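Boxes, boxes and the drawer of a thousand lids

Well, we're nearly there! If you've walked past the old stockroom at Konport lately you'll have noticed you can see the carpet again (it's grey, I'd honestly forgotten), and a fair bit of what used to be in there is now stacked along the corridor waiting for the truck to Zivonstead. Thank you to everyone who has put up with the squeezing past.

I'll start with the cardboard, as it's most of what I've looked at for the past month. The flat-packed boxes came in two sizes, and my strong advice is to use the smaller ones for anything made of paper. I filled one of the big ones with old Mitarance catalogues on the first morning, taped it up, wrote on all the sides in my best printing, and then couldn't shift it. Prakash Arumugam couldn't either. We unpacked the whole lot and started over, and I've since become quite bossy about it.

The big ones are terrific for bulky light stuff: cushions, the Christmas garlands (we will want those in December, so please don't bury them), lampshades, the roll ends of felt. If you've got a box with an inner panel in it, leave the panel where it is. I pulled a few out early on thinking they were rubbish, and then spent an afternoon cutting new ones to keep the mugs from knocking together. Grażyna Grabowska showed me how to notch the top of a divider so a second piece can slot down into it, and now I want to make dividers for everything I own.

Tape: there are 6 rolls left in the tub by the kettle. Please use the brown one for closing and the green one only for things that have to be opened first at the other end. Someone's been very free with the green!

Lids are still a problem. I said 1,000 at morning tea and was told I was exaggerating, but you haven't seen the bottom drawer. If you're missing the lid to a lunch container, come and have a rummage before September 5, 2018, after which they're all going in the recycling, and I won't be sentimental.

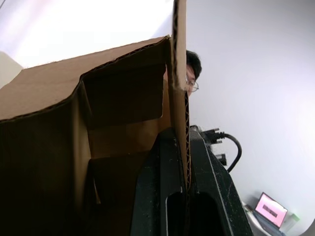

Stores & Packing Team, Konport

Flaps up while you're filling, please, even if it means peering around the side of one to see who you're talking to. Folding them under is quicker but it puts a crease in the wrong spot and then the top won't sit flat for stacking. And no more than 3 high in the corridor.

Still to do are the Devadiga shelves, the cupboard with the sticky door and whatever is behind the cupboard with the sticky door. I'm in most mornings with the radio on, so bring a marker and your own scissors if you have a pair you like. Ours have gone missing, and I have a nasty feeling they're taped inside something.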